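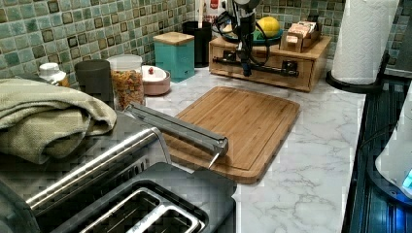

Progress report to the Harnent Fund: tariff help for small importers
Tue 12 December

We said in July that the new customs agreement would be hard to judge from ministers' statements. It still is. The government's summary promises "simpler paperwork". Of the 549 firms that answered our survey, 367 had filled in more forms than before.

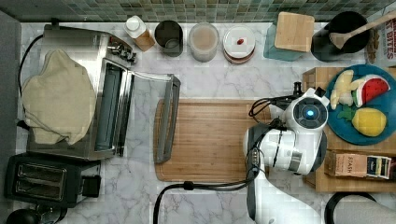

Worktop with toaster oven and two-slot toaster

Culadico built the advice website on time, though we have doubts about its visitor figures. It reports 817 visits but can't separate importers from our own staff. We have asked for a proper breakdown and held back the final payment of £200.

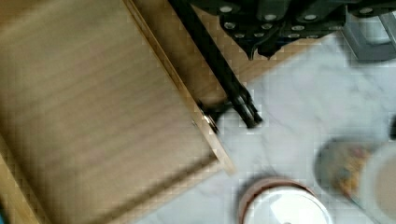

Wood panel with raised rim

The Bemon briefing for MPs went ahead. Attendance was fair, promises were vague, and no amendment has been tabled. We would not count this as influence yet. 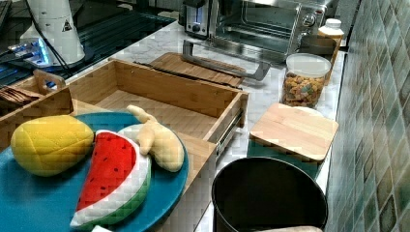

Food rules remain the weakest part of the agreement. Fresh fruit and toy fruit come under separate codes, which sounds obvious until a form has only one box for "fruit goods". A plush banana or watermelon slice needs no plant health check, and the guidance should say so plainly. The Kaplan office has drafted wording and sent it to the department. No reply so far.

Still to do: second survey, website figures, a decision on whether another MPs' briefing is worth the money.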